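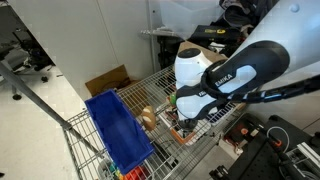 The arm at the wire shelf, gripper over the orange tray.

Open Day at the Cimoston Lab: Frequently Asked Questions

General

What is the open day?
Once each September the manipulation group at Cimoston opens its main work area to visitors. The arm runs shelf tasks under the control of the group's own software, and staff explain each run as it happens. The session covers one project, Ornent, which deals with moving small mixed items between a shelf and a work surface.

Who is it for?
Anyone aged 12 or over. Most visitors are students, engineers from nearby firms, and people who buy or maintain warehouse equipment. No background in robotics is assumed. Visitors under 16 must come with an adult.

How long does a visit take?
Each session lasts 41 minutes, made up of a short safety talk, the runs, and time for questions. The first session starts at 9:30 a.m. Late arrivals are moved to the next session with free places.

How many people are in a group?
No more than 6. The limit is set by the standing area behind the floor line and will not be raised for school parties. Larger parties are split across sessions at the time of booking.

Is there a charge?
No. Booking is required.

The demonstration

What will the arm do?
It picks items from the wire shelf and places them in a target container or on the shelf itself. A session includes 4 planned runs. The order is posted at the door on the day. If a run stops early, it is not always repeated, as the next group needs the shelf reset.

What kinds of items are used?
Household and toy items of mixed shape, along with open bins and trays. The picture at the top of this page shows a bread roll on the wire grid between the blue bin and the orange tray, and a small green ball in the tray. The set changes from session to session. Please do not bring objects for the arm to try.

Why a wire shelf and not a flat table?
Both are used in the project. The wire shelf is harder in two ways. Thin rods return patchy depth readings, so the software has to estimate the plane of the shelf from incomplete data. Small items can also settle into the gaps between rods, which changes the height at which the fingers have to close.

Why does the arm approach from above?
A vertical approach leaves the most clearance around neighboring items and makes the final motion easy to plan. It works poorly for flat items and for anything under an overhang. One of the runs uses an angled approach so that visitors can compare the two.

How are tilted containers handled?
The planner estimates the direction of the opening and uses that as the preferred line of entry. If the wrist cannot reach that line without coming near a joint limit, the container is skipped and the event is written to the log.

Is the arm operated by a person?
Not during the planned runs. An operator holds the stop button throughout and may end a run at any point. At the end of the session the operator guides the arm by hand for a few minutes to show how example motions are recorded.

How fast does it move?
Slower than most visitors expect. Speed is reduced for public sessions and is lowest in the last part of the approach. Cycle times seen on the open day should not be used to judge what the system does in normal testing.

How often does it fail?
In the test series run before this open day, the arm made 269 pick attempts on the shelf setup. The results, sorted by item and by type of failure, are on the printed sheet handed out at the door. The most common failure was a grasp that closed on two items at once in a crowded tray.

Which software is used?
Motion planning and grasp selection are part of Ornent. Item recognition uses a separate module, Chaimongkol, which can be swapped out without changes to the planner. Neither is available for download at present. Requests for research access go through the contact form.

Rules on site

Can I stand next to the robot?
No. Visitors stay behind the floor line while the arm is powered. Once the operator has confirmed that the power is off, the group may step forward to look at the gripper and the mounting surface. Do not touch cables or fittings.

Can I take photos or video?
Photos are allowed without flash. Flash affects the cameras used for recognition and can end a run. Video is allowed from behind the line. Screens at the operator station must not be filmed.

What should I wear?
Closed shoes. Long hair and scarves should be tied back before the group steps forward.

Is the area step-free?
Yes, from the main entrance to the floor line. Seating is available on request. The lab is noisy when the air compressor in the next room is running, and ear protection can be borrowed at the door.

Booking and travel

How do I book?
Use the booking form on the Cimoston events page. Choose one session only. A confirmation is sent by email and must be shown at the door, on paper or on a phone.

Can I change or cancel?
Yes, through the link in the confirmation, up to noon the day before. Places given up after that are not offered again.

Where is the entrance?
Use the Irmont gate, on the north side of the site. The front reception does not handle open day visitors. Parking at the Irmont gate is limited and cannot be reserved.

What happens if the robot is out of service?
The session goes ahead with recorded runs and a talk at the stopped arm. Visitors who would prefer a live run are placed on the list for the next open day and are contacted before general booking opens.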